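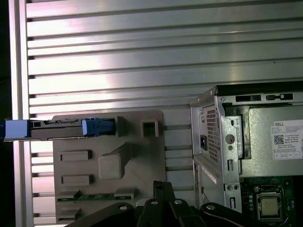
Grovmont，二月

大家好，我在Astance负责装机手册，就是那种跟着机器一起发出去、多数人翻两页就塞回抽屉的小册子。最近我在重写其中一本，内部叫Naltudness，讲怎么给台式机换硬盘、装卡、整理机箱里面。稿子写了三遍，自己已经看不出毛病了，所以想请一些没看过它的人来，照着步骤动手做一遍，让我知道哪句话写得不像人话。

一共招16个人，地点在Grovmont，Doucette楼二层的工作间。从正门进来左手边上楼梯，门上贴着一张黄纸，写着“装机”两个字（我写的，字不太好看，见谅）。

先说说要做什么。工作台上有一台侧板拆掉的机箱，旁边是一块米色的塑料治具板，上面有卡座、插槽和几块凸台，练习用的零件就插在那上头。你要做的是按手册的顺序，把零件从治具上取下来，看清楚方向，再装到该装的地方，最后拆掉放回原位。蓝色的卡扣是我这一版重点想改的部分，旧稿里只写了“松开卡扣”四个字，往哪边松、松到什么程度，一概没讲。上次给同事看，两个人理解成了两个方向，吵得还挺认真！

然后是硬盘托架。托架怎么推进去、推到哪里算到位、拉出来的时候手放哪儿，这几步我写了整整一页，总觉得太长，删了又怕漏。你来试的时候如果觉得某一段是废话，直接拿笔划掉就行，纸质稿每人一份，随便涂。 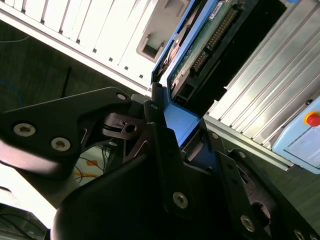 硬盘托架与机箱。

每个人的时间是两小时，中间休息一次，茶和饼干我准备（饼干有咸的也有甜的，对坚果过敏的请提前讲）。前大约20分钟我会带你认一遍零件的名字，之后就交给你和手册了。我坐在旁边记笔记，基本不说话。你卡住了也请先自己再读一遍，还是不行就喊我，我会在那一步旁边画个圈。卡住的地方对我来说特别有用，所以千万别觉得不好意思，也不用赶时间，没做完就停在哪儿算哪儿。

我想找什么样的人呢？
会用螺丝刀，能看中文说明，对机箱里面有点好奇，这样就可以了。完全没拆过电脑的人我想占一半，剩下的名额留给自己换过硬盘或者加过内存的朋友。靠修电脑吃饭的师傅这次先不招，你们闭着眼都能装，我的错别字在你们眼里根本不存在……后面校对术语的时候再来请教。

年满十八岁，两只手或者一只手操作都可以，习惯用左手的朋友请一定报名！旧版的图全是按右手画的，我很想知道左手照着做有多别扭。戴老花镜的也欢迎，手册的字号还没定，我会带两种字号的样稿来，请你挑一种顺眼的。

关于报酬：每人一张礼品卡，当天结束就给，做完没做完都一样。交通费凭票另外报销，开车来的话楼后面有停车位，入口有点窄，慢点开。等手册印出来我会给每位参加的人寄一本，愿意署名的可以印在最后一页的致谢里，不愿意的写个“匿名”也行。

时间都安排在周二，上午一场，下午一场，晚上七点还有一场，给白天要上班的朋友。每场只安排一到两位，各用各的台子，互相不干扰。报名时请写上你能来的时段，最好多写一个备选，我排起来会轻松很多。

穿着上请注意：袖子别太宽，长头发扎起来，手链和戒指先摘下来，工作间有小盒子可以放。钣金件的边有时候会刮手，我备了薄手套，戴不戴看你自己。插针和电路板那一面尽量别用手指去碰，捏托架的两侧就好，这一条手册第一页也写了，你来的时候可以顺便告诉我写得够不够显眼。

过程中不做考核，也不打分。我的笔记里只记步骤编号和你停下来的位置，不记姓名。你划过的那份稿子会留在我这里，改完下一稿之后就处理掉。

报名方式：给Astance前台留言，或者到Doucette楼一层的公告栏拿一张报名条，填好投进旁边的信箱。请写清楚三件事：怎么称呼你、怎么联系你、以前有没有拆过机箱。要是你对旧版手册有怨气，也请写在背面，有一位读者写过33条意见，我一条一条都看了，其中一大半已经改进了这一稿。

名额满了我会在公告栏上贴条。没排上的朋友我会先留着联系方式，讲电源和风扇的那一章写完以后，还要再找人来试。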